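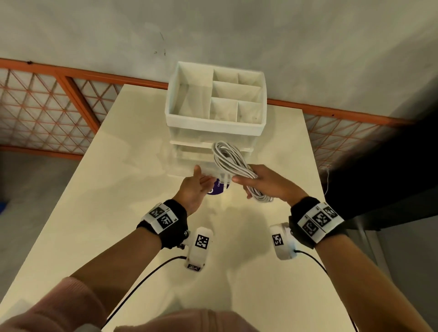
What's the best way to store spare charging cables in a small desktop drawer unit without them turning into a knot?

Coil each one loosely on its own, fasten it with a bit of hook and loop tape, and put no more in a drawer than will lie flat in one layer. Long ones go in the deepest drawer you have, usually at the bottom.

Forum > Home and Desk > Sorting and Storage
Thread: Cables in desktop drawers, who has this sorted?

pebbledash_jo wrote:
Right, I've finally bought one of those white plastic organisers with the open tray on top and the frosted drawers underneath, and I'm very pleased with it apart from one thing. Pens, fine. Sticky notes, fine. Cables, absolute misery. I put four in the bottom drawer in December and by teatime they'd become one cable with eight ends. I do coil them! I wind them round my hand and drop them in and shut the drawer and feel smug. Then I pull one out and the whole lot comes with it.
What are you all doing?

marrowfat wrote:
Winding round your hand is the trouble, I reckon. Every turn puts a twist in it and the cable wants to spring back. Try over-under, the way sound people do it: one loop normal, next loop flipped. It feels daft for a week and then your hands just do it.

pebbledash_jo wrote:
I've watched three videos of over-under and still can't do it. My loops come out like a pretzel.

Kenta Sasaki wrote:
For a short charging lead I wouldn't bother with over-under. It matters on a thirty metre lead on a stage. For anything you'd keep on a desk, make the loops the same size as the drawer is deep, front to back, and tie it in one place. If the bundle is too big for the drawer you end up squashing it in, and a squashed bundle pops open the moment you let go.
Also, check whether your drawers have a lip at the back. The Furberg ones don't, and plugs drop down behind and jam the drawer below. I had one stick out a little way for months and blamed the runners.

tansy_and_twine wrote:
Ooh, the jamming! Mine did this too. It was the plug end of an old camera lead, standing straight up. I now tuck both ends inside the loop before tying, and put the bundle in with the ends facing the front so I can see what sort it is through the frosting (sort of, it's a blurry white thing among other blurry white things, but you learn them).

marrowfat wrote:
Or label them. Masking tape flag, biro, done.

tansy_and_twine wrote:
Masking tape goes gummy! Please don't. I spent an evening with white spirit getting it off. Bread bag tags are much nicer and they're free.

Gerrit De Bruijn wrote:
I'm going to disagree with more or less the whole thread and say cables shouldn't live in a desktop unit at all. The desk is for things you pick up every day. How often do you want a spare charging lead? Mine are in a shoebox on the shelf, in freezer bags, and the drawers have stamps, batteries and the good scissors in them. Never had a tangle since.

pebbledash_jo wrote:
Every day, Gerrit! We've got two teenagers and a desk in the hallway. A shoebox on a shelf would be a shoebox on the floor by breakfast.

Gerrit De Bruijn wrote:
Fair enough. Freezer bags in the drawer, then?

Kenta Sasaki wrote:
Bags take up a lot of room in a shallow drawer and they catch when you close it. I tried. Hook and loop is better. I bought a 5 m roll of the Varora stuff and cut it to a finger's length, and I've still got most of it in the garage.

oddsockdrawer wrote:
Can I ask a related one? What does everybody put in the big section of the top tray, on units that have one large compartment and then a lot of little ones? I've got the Civham, item 804 in the catalogue, and the big bit just fills up with receipts. The little ones are lovely: paper clips, rubbers, drawing pins, all where they should be.

tansy_and_twine wrote:
Whatever's in use! So the lead I'm charging my phone with gets coiled and dropped in there overnight and goes back to being a lead in the morning. No tying, no drawer. The spares stay down below.

marrowfat wrote:
Tape measure, calculator, glasses case. Receipts go in an envelope stuck to the side.

Gerrit De Bruijn wrote:
Nothing. I leave it empty for the post.

oddsockdrawer wrote:
Gerrit your house must be so restful.

pebbledash_jo wrote:
Update! Tipped the whole bottom drawer out on the table this afternoon. Threw out two leads that fitted nothing we own, and one that turned out to be for a toothbrush we gave away. Did the others Kenta's way, loops to the depth of the drawer, ends tucked in, one tie. I hadn't got any hook and loop in so they've got hair bobbles on for now. The drawer shuts! All the way!
I did try over-under again on the longest one, marrowfat, and got as far as the fourth loop before it fell off my hand.

marrowfat wrote:
Fourth loop is good going. Smaller loops next time, and keep your thumb on top.

Kenta Sasaki wrote:
Hair bobbles are fine, just don't double them up tight. You'll get a kink where the bobble sits.

tansy_and_twine wrote:
Does anyone know if the Lozano drawers fit the Civham frame, by the way? I've cracked one of mine.

oddsockdrawer wrote:
They don't, they're a touch too wide. Ask me how long I spent with the sandpaper.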